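Gashi open storage bin, grey: my review after one year

Reviewed by Senad Angelovski, 2 June 2022

I bought this bin last August for small parts which had no place of their own. Before that I used cardboard boxes from Canen, and they became soft at the corners after one winter. I wanted something open on top, with walls high enough that things do not roll out when the bin is pushed.

It cost me 43 dollars with the delivery. The Pukex one was 11 dollars cheaper, but the walls were too low for me, and I did not like the sharp edge on it.

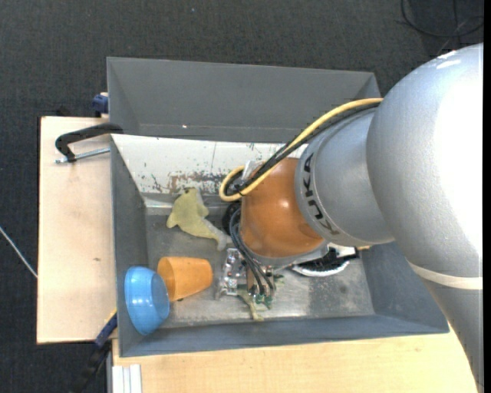

The first thing I want to say is about the paint. Grey paint holds well, and I have no complaint about it. White paint is another story. It started to chip in the second month, first small flecks and then bigger pieces. I wrote to Gashi and they answered politely that a sloping side takes more hits than a straight one. Maybe this is true, but then the paint on it should be stronger, I think.

The floor gets scratched quickly too. It does not disturb me so much, as I did not buy it to look at it. Stains are harder. I tried dish soap, then the Drivden cleaning paste, and the paste was better, but it left pale marks when I rubbed too long. Use a soft cloth and little paste.

What I like very much is the slope. Small objects are easy to take out, also for a person with big fingers like mine. The seller writes that the bin is tested for 1,000 fillings. I did not keep a record, so I cannot confirm this.

I give four stars of five. If they sell it one day without white paint, I will buy a second one.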